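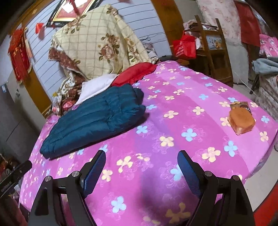 Skedier Printed Flat Sheet, Pink and Violet

Supplied by Pimis Household Textiles, Girkden

The Skedier is a printed flat sheet for everyday use in private homes, student residences and supported accommodation. The pattern is made up of broad bands of magenta, lighter pink and violet. Four-petalled flowers in pale yellow and light blue are printed across the bands, with the thin pink outlines of larger blossoms between them.

The sheet is supplied flat, without elastic, and may be tucked in on all sides or left to hang. The bands run from one side of the cloth to the other when the sheet leaves the warehouse, but the position of individual flowers differs from sheet to sheet according to where the cloth was cut. Customers ordering a pair for beds standing side by side should not expect the flowers to line up.

Product details

Width: 155 cm
Packed weight: 600 g
Finish: printed on one side, hemmed at top and bottom
Colourway: pink and violet only
Guarantee: 2 years against faults in the hems and stitching
Minimum order for residences: 2 sheets

Pillowcases are not included. Plain pillowcases in pink and in violet are available separately in the Marty range, which is dyed to sit alongside the Skedier print. Small differences in shade between the two ranges are possible, and Pimis recommends that sheets and pillowcases for the same bed be ordered together.

Use on the bed

The sheet should be laid with the printed side uppermost. Where it is used as a top cover during the day, a light shake in the morning is normally sufficient to remove creases. Items of outdoor clothing are often put down on a made bed, and the cloth will tolerate this, although garments with metal zips should be lifted off and not dragged across the print. A zip slider or end piece drawn along the surface can catch a thread. A caught thread should be eased back from the reverse side with a blunt needle and must not be cut. 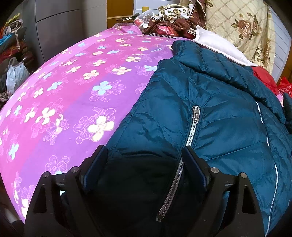
Skedier sheet in pink and violet, with a quilted puffer jacket laid over it.

Washing and care

Wash at 40 degrees with similar colours. The first wash should be carried out separately, as a little surplus dye may be released from the magenta and violet bands. Close all zips on other items in the same load, or place those items in a wash bag. Bleach and stain removers containing bleach will lighten the print and are not covered by the guarantee.

The sheet may be tumble dried on a low setting or dried on a line out of direct sun. Iron on the reverse at a medium heat. Residences using a contract laundry are asked to pass these instructions on before the first collection – most faded sheets returned to us have been washed on a hot white cycle.

Ordering and delivery

Orders from private customers are sent folded in a paper sleeve. Orders from residences are packed in cartons and can be collected from the Girkden counter by arrangement. The counter is open from 9 am and closes at 4 pm.

Unused sheets may be returned in their original sleeve, together with the delivery note. Sheets which have been washed can be accepted only where there is a fault covered by the guarantee. A photograph of the fault and of the sewn-in label should accompany any claim.

The present print will remain in stock until March. Remaining quantities will then be offered to residences already using the Skedier, so that worn sheets can be replaced in the same pattern.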